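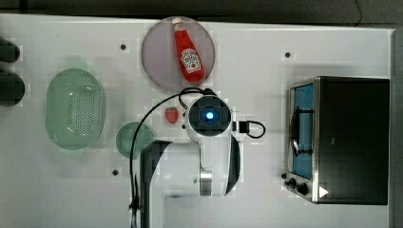 Went to the open day at Skaltedside yesterday. Several of you asked for notes, so I'm putting them in one thread. I've no connection with the place apart from having been on the mailing list since March.

Skaltedside is a unit on the Drusdale estate, behind the tile warehouse. If you go, don't trust the first sign, it takes you to the loading bay. Visitor parking is round the far side by the bike racks.

They let us in by group. Mine had 19 people in it. A fair few from the college, two from a care home chain, a retired dentist, and a couple who had brought their teenage son. He asked better questions than I did.

First half hour was a talk by Grethe Vestergaard, who runs the arm work there. No slides, which I liked. She stood next to the table and talked about what the arms were bad at before she got on to anything else.

Her list, from my notes: clear plastic, anything shiny, anything that rolls, anything soft enough to change shape when you grip it. So, most of a kitchen.

The table I spent longest at was the kitchen one. White top, one white arm, a two-fingered gripper. Colander, toaster oven, a pink plate with a ketchup bottle lying on it, a little green dish, a toy strawberry. You give it a job in plain words and it has a go.

Jobs I saw it given: put the strawberry in the green dish. Put the strawberry in the colander. Take the ketchup off the plate. Put the ketchup back on the plate. It's repetitive to watch and I stood there for most of an hour.

The strawberry into the dish worked first time. The strawberry into the colander took three tries. The first two times it closed on the edge of the thing and the strawberry went off across the table. Somebody put it back and they went again.

The bottle was harder. It's long and it isn't the same width all the way down, so where the fingers land makes a big difference. When it took hold near the cap, the heavy end swung. When it took hold lower down, it was fine.

I asked why it doesn't always go for the lower part, then. Answer: nobody has told it where to hold a bottle. It learns from people doing the job by hand through the controls, and people pick bottles up all sorts of ways.

For this table they recorded 500 runs by hand before the arm was left to try anything by itself. Grethe said she'd have liked more, and more varied. Too many of the early ones started with things laid out in the same places, and it showed.

You could see that for yourself. The teenager asked if he could move the dish to the other side, they said yes, and the arm went slightly towards the old spot before correcting. Small thing, but I thought it was the most useful minute of the day. Good on them for letting him.

Numbers, for those who want them. They keep a tally on a whiteboard by the door. For strawberry to dish it said 99 tries that week, and they'd written the failures up in red next to the successes. I didn't copy the split down and I'm not going to guess at it.

Speed: slow. Slower than the videos people share, a lot of which are sped up. One go at the bottle took 34 seconds by my watch from being asked to letting go. I could have laid the table in that.

Noise: much less than I expected. A faint whine when it changes direction. You can hold a normal conversation right beside it.

The oven wasn't used while I was at the table. I asked. Opening the door is a separate piece of work and they're not happy with it yet — the handle needs a pull that follows the swing of the door, and the arm tends to pull straight. They wouldn't demo it and said so plainly.

One of the care home people asked the question I think half the room had come with, which was when she could have one to help residents at mealtimes. Grethe said she wouldn't put a year on it and that anybody who did was selling something. There was a bit of a silence after that.

Second room was the Zakharchenko bench, named after whoever paid for it as far as I could gather. That one is for wear testing. Grippers opening and closing on a block, all day and all night. Not much to watch, but the tray of worn-out finger pads was interesting. They go smooth at the tips first.

Practical stuff. Entry was free. Tea and biscuits. Step-free throughout, and there were stools at the tables if you asked. Hot in the second room. No bags past the yellow line, there's a shelf for them and no lockers.

Things I'd change: the groups were too big for the tables. If you were at the back you saw shoulders. And the talk could do with a handout, because there were plenty of terms I had to look up on the bus home.

There's another one on 9th July, same place, morning and afternoon slots. They're also taking the kitchen table over to Rullville library later in the summer, no date for that yet. I'd go to the Drusdale one if you can, you get the second room as well.

Replying to a few at once: yes, children are fine, they ask for an adult with under-12s. No, you can't drive the arm yourself, I did ask. Yes, photos allowed in the first room, not the second.

And for whoever asked about the strawberry, it's a toy one. They tried real ones early on and had to keep wiping the table.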